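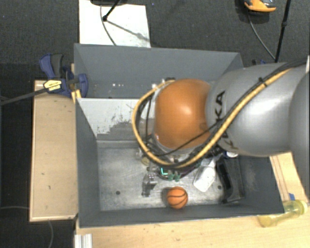

Putoto Community Orchard: progress report for the summer period

Dear friends at the Bañuelos Fund,

We are so pleased to be writing to you again, and with a good deal more to tell than last time! When you agreed to support the orchard we had a sloping field, a leaky shed and a great many opinions about apples. The field now has 342 young trees in it, and the shed roof has been mended (the opinions are much the same).

Planting ran a little behind, as the ground at the Plilledby end stayed soggy well into spring and we didn't want to drag a trailer over it. We moved the pears up to the drier corner and put quince in their place, which the older neighbors tell us is what grew there years ago. We lost 3 trees to deer before the fencing went up, and those will be replaced in the fall.

Water has been our main worry. The tank holds 500 gallons, which sounded like plenty on paper, but in August we were filling it far more often than we had planned. We would like to move $2,000 from the signage line to a second tank and a proper hose run, and we hope you will feel able to agree to that. The signs can be painted by hand for now.

The pruning mornings have been a joy, with coffee going around and people staying on long after the tools were put away. The Gremix cider press is ordered and should reach us before the first windfalls.

Receipts are attached, along with the revised budget. Do come and walk the rows with us whenever you are nearby.

With warm thanks,
The Putoto orchard group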